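The Doka van came through Drukolville at six with the new flavor. Plum Fizz. Limited run, 900 boxes for the whole county - gone by noon, people said.

I got 2. Ate one in the car, engine running. Too sweet. Then the sour hit and I sat there grinning like a kid.

Drove 46 miles to Grelimwood with the other one on the dash. Mom was on the porch allready.

"Is that the plum?"

Handed it over. She bit in, shut her eyes.

"Needs salt," she said, and kept chewing.

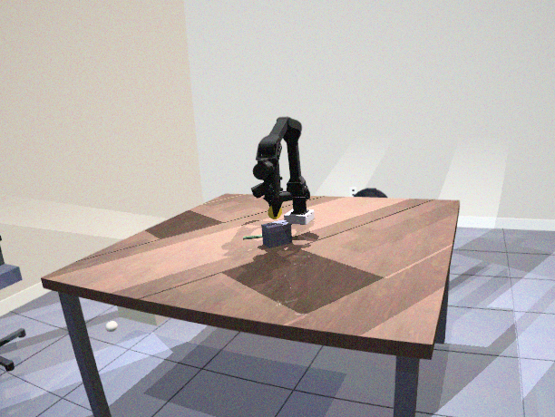
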